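Moving a small managed fund account from one platform to another — sell first or transfer the units?

Posted in Funds and Platforms

I have a fund account with Holitz that I opened when I started my first job. It holds units in 3 funds, worth 3892 dollars in total when I logged in this morning. I'd like to close it and have everything at Clarkum, where the rest of my savings already are.

Clarkum says on its help page that it accepts transfers of units, but only for funds it also sells. Two of mine are on its list. The third, Prundow Smaller Companies, isn't there under that name. There is one called Prundow Small Cap and I can't tell if it's the same thing.

Holitz charges 26 dollars per fund for a transfer out. Selling is free. It's a regular taxable account, not a retirement account.

What I want to know is whether I should pay the fee and move the units, or sell everything and just send the cash. I'm also not sure what happens to the distribution that is due in April if the transfer is in progress at the time. I asked Holitz by phone and got told it "should be fine," without any detail.

Dunmore_Lane

halfpastledger

It depends mostly on whether you have a gain. Selling in a taxable account means you realize whatever gain or loss is there. Transferring the units doesn't, and your cost basis should move with them. So look up the basis for each fund first. Holitz should show it on the tax documents page or on the annual statement.

If the gain on a fund is tiny, or it's a loss, I would sell that one and skip the fee. If the gain is large compared with the fee, transfer it. You don't have to do the same thing for each fund. People often assume it's all or nothing, and on most platforms you can do a partial transfer, then sell what remains and close the account afterward.

About Prundow, don't go by the name. Go by the identifier on the fund's fact sheet and compare it with the one Clarkum lists. Also compare the share class. The same fund can come in several classes with different annual charges, and a platform may accept one and refuse another. If the class is different, ask Clarkum whether it will convert on arrival. Some do it without charge, but get the answer in writing before you send the form.

On the distribution: what matters is the record date, not the payment date. If the units are still registered through Holitz on the record date, the payment goes to Holitz, and they have to pass it on. This is where small amounts get stuck, so leave the account open until it comes through. And if you are set to reinvest automatically, switch that to cash now. Otherwise you may end up with a fraction of a unit left behind after the main transfer is done, and then you have to sell that too.

One more thing. Download all your statements before you close. I lost access to mine the day the account was closed and had to request paper copies.

mossgate

just sell it, for that amount its not worth the hassle. mine took 8 weeks to transfer and I couldn't do anything with it the whole time. cash took till Friday the same week
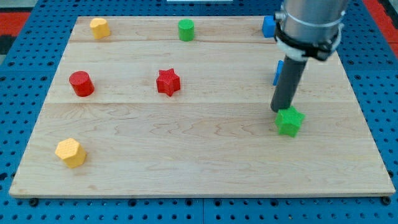
R. Aksoy
Site contributor, Funds and Platforms

I agree with most of the first reply, with a few additions.

Being out of the market for a few days when you sell is a real cost or a real benefit, and you can't know which ahead of time. On an account this size I wouldn't let it decide the matter.

If you sell at a loss and then buy the same fund again at Clarkum within the wash sale window, you generally can't claim the loss right away. Check the dates before you rebuy, including any reinvested distributions, as those count as purchases.

Start the transfer from the Clarkum side. The receiving platform normally sends the request, and a form sent to Holitz directly may be returned to you. Make sure your name and address are the same on both accounts, down to the middle initial. A mismatch there is a common cause of rejected requests.

Last, ask Clarkum if it will cover the exit fee. Many platforms have an offer of this kind, often with a minimum balance, and the total across your accounts may be enough to qualify even if this one isn't.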